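Farah Spring Line Rehabilitation: Progress Report to the Dindato Fund
Reporting period: second quarter, ending March

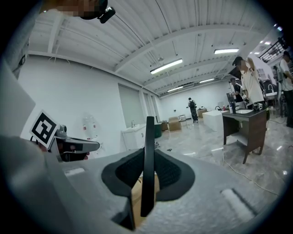 1. Status of works

The replacement of the gravity main between the Farah spring box and the Bivulen storage tank is complete over 532 meters. The remaining section, 300 meters from the road crossing to the tank inlet, has been trenched and bedded but not laid. Pipe for this section is on site. Laying was suspended when the ground at the crossing became too soft to carry the excavator and will resume once the trench can be pumped down and kept down.

The spring box has been relined and the overflow raised to the level shown on the revised drawing. The old cast iron screen was badly corroded and has been replaced with a stainless one of the same opening size. The access cover was not in the original scope. It was replaced under the minor works allowance, as agreed at the last review.

2. Pressure and leakage testing

The completed section was tested in 2 parts, divided at the washout valve. The upper part held test pressure for the full period with no measurable loss. The lower part failed on the first attempt. The fault was traced to a flanged joint at the air valve, where the gasket had been seated off center. The joint was remade and the section passed on retest. All flanged joints installed by the same crew were then opened and checked, and no further defects were found.

Disinfection of the completed section will be carried out together with the remaining section. Until then the old main stays in service and the new one is isolated at both ends.

3. Service connections

The design allows for 34 house connections along the route. Saddles have been fitted for all connections on the upper part. On the lower part, several property boundaries do not match the survey plan, and the meter positions there are being set out again with the owners present. This does not affect the main itself. It may move some meter boxes to the opposite side of the lane, which would add short lengths of service pipe and a small amount of surface reinstatement.

4. Water quality

Monthly samples were taken at the spring box, the tank outlet and the last tap on the Buvus branch. Results at the spring box and tank outlet were within limits throughout. Turbidity at the Buvus tap rose above the target value on one occasion, after the old main was shut down and reopened for the tie-in survey. The line was flushed and the repeat sample was normal. Future shutdowns will be followed by flushing at the end hydrant before supply is restored to the branch.

5. Expenditure

Spending on pipe and fittings is in line with the approved budget. Excavation is over budget owing to rock in the upper section, which required a breaker for longer than the trial pits had indicated. The excess has been met from contingency. Reinstatement is underspent because the lane has not yet been resurfaced, and this line should return to plan in the next quarter. No transfer between budget headings is requested.

6. Risks

The main risk to the program is groundwater at the road crossing. If pumping does not lower the level enough for open trenching, the crossing will have to be sleeved and pushed through from the uphill side. A price for this method has been requested.

The second risk is the tank inlet valve, which has a long delivery time. The order has been placed and confirmed. The existing valve can be reused temporarily if the new one is late.

7. Work planned for next quarter

Lay and test the remaining section of main.
Complete setting out of meter positions on the lower part.
Disinfect the full length and transfer supply.
Cap and abandon the old main, leaving the washout in place.
Resurface the lane.

The next site inspection is set for a Thursday, subject to access at the crossing. Test certificates and sample results are attached as Annexes A and B.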